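Chapter 6
Simulating Before You Build

By the end of Chapter 5 you had a parts list, a bench with room to work, and a gripper bolted to a plate. The arm itself is still in its boxes, and it can stay there for now. In this chapter you will set up a simulated counter, put a model of the arm over it, and have the gripper close on a cup.

The work can be done at home on an ordinary desktop computer. Readers using the shared workshop at Noranville will find the simulator already on the two machines by the door, along with the Skiken arm model. Everyone else should install both from the Tesero project page before going on. The full set takes 3,000 MB of disk space, most of it textures and household objects you may never use.

Simulation will not tell you everything. Your real cup will slip in ways the model cup does not, and your real cables will snag. What it does well is catch the dull mistakes - a joint turned the wrong way, a table set at the wrong height, a gripper told to close before it arrives. Those are the mistakes that bend fingers.

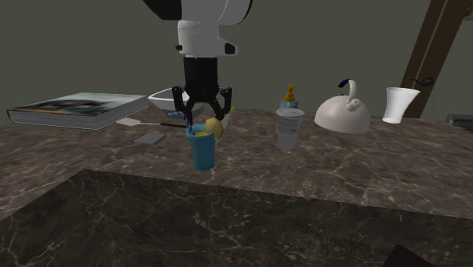
Page last changed: June, Noranville edition

The blue cup is the target for every exercise in this chapter. Leave the straw and the lemon wedge on it. They change how close the fingers can come to the rim, and a plan that works on a bare cup often fails once something sticks up out of it. The kettle, the bowl and the paper cup are obstacles. Do not move them until Section 6.4.

You will need three files from Chapter 5: the arm description, the gripper limits and your notes on bench height. If you measured your bench in inches, convert to millimeters first. The simulator accepts inches without complaint and then treats them as millimeters.

Set the approach height to 300 mm above the counter and the safe travel height to 400 mm. Both values go in the motion file, near the top. Owners of the older Ortuño wrist should add the length of the adapter to each one.

6.1 Loading the counter

Open the simulator and choose an empty world. Load the counter first, then the objects, then the arm. If the arm goes in first, it may start out inside the counter, and the physics will throw it across the room when you press Run. Should that happen, press Reset, delete the arm and load it again.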